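Section 7: Teaching a lift by hand

This section covers showing the Kurkance arm how to pick up and move a freshly printed clay vessel. You do the job yourself with the hand-held gripper, and the recordings are used to train the arm. Remote control from the pendant is covered at the end of the section. Read Section 3 first if you have not paired the gripper with the base station.

Last revised May 30, 2021 by Teodor Voicu.

Before you start

You will need:
the hand-held gripper, charged
the fingertips marked for soft goods
a printed vessel on its plate
a clear spot to set the vessel down, within arm's reach of the printer
a damp sponge and a dry cloth

Turn the printer off at the wall and wait for the nozzle carriage to stop. Move the nozzle to its park position. If you have the Tóth carriage, the park lever is on the left and has to be pushed all the way down until it clicks.

CAUTION: Do not put your hand or the gripper inside the printer while the carriage has power. The door switch stops the extruder but does not stop the carriage.

Wipe the lens on the gripper with the dry cloth. Slip dries on the glass in a thin film and is hard to notice on the small screen. Check the lens again every few recordings.

7.1 Setting the grip limit

1. Hold the gripper away from anything and press the trigger fully. The jaws should close evenly. If one side drags, clean the slides before going further.

2. On the base station, open Holamari and choose Grip, then Limit.

3. Set the limit to 3 for vessels that have stood overnight, or 2 for vessels printed the same day. The scale runs from 1 to 7. Anything above 4 will mark unfired clay.

4. Press the trigger again. You should feel it stop short of its full travel. If it does not, the limit has not been saved.

Note: The limit is stored with the recording. Do not change it halfway through a set.

7.2 Recording a lift

1. Stand square to the printer with your elbow close to your side. Large pots are heavier than they look, and a bent wrist will shake.

2. Press the record button once. Wait for the tone before you move.

3. Bring the gripper in level with the jaws open wider than the vessel. Come in slowly from the front. Keep the jaws upright so both faces meet the wall flat.

4. Close the jaws on the lower half of the vessel, one on each side. The wall is better supported there, and the lower bands usually sit closer together than the upper ones. Stay off any torn or overhanging seams. Squeeze until both jaws touch, then stop and hold for a slow breath. The arm learns the hold from this pause, so do not skip it.

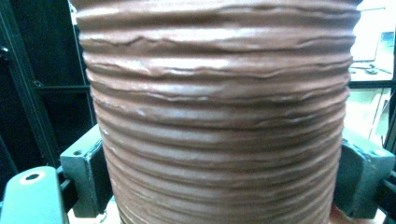
5. Lift straight up until the base is clear of the plate. If the base sticks, do not rock it. Let go, open the jaws, and run a cutting wire under the vessel before you try again as a new recording.

6. Carry the vessel to the set-down spot at a steady pace. Do not turn your wrist on the way.

7. Lower it until you feel the base touch. Open the jaws fully and draw the gripper straight back toward you.

8. Press the record button again. Wait for the double tone.

If the vessel slips or slumps, finish the recording anyway and tag it as Failed in Holamari. Failed recordings are kept separately. They are not used for training, but they are useful when you are working out why the arm keeps making the same mistake.

7.3 How many recordings to make

A single vessel shape needs at least 500 good recordings before the arm will lift it without help. These can be spread over several days and several people. Tall shapes and shapes that flare at the top need more.

Change the starting position a little each time. Move the plate a few centimetres, turn the vessel, and begin with the gripper higher or lower. If every recording starts from the same place, the arm will only work from that place.

Leave the room lights and blinds as they will be when the arm is running. Bright windows behind the printer are fine as long as the vessel itself is clear on the preview.

7.4 Using the pendant instead

Use the Skendport pendant when the vessel is too far back to reach or too heavy to carry at arm's length.

1. Clip the pendant to the rail and hold the enable switch halfway in.

2. Set the speed to Slow. Fast is locked out while a recording is open.

3. Drive the arm through the same steps as in 7.2, including the pause after the jaws close.

CAUTION: Keep everyone outside the floor marking while the enable switch is held. Letting go of the switch, or squeezing it hard, stops the arm where it is. The jaws stay closed.

Do not mix pendant recordings and hand recordings in one set. Holamari will accept them, but the timing is different and the arm tends to hesitate above the vessel.

7.5 Cleaning up

Take off the fingertips and rinse them in the settling bucket, then wipe them with the damp sponge. Do not rinse the gripper body.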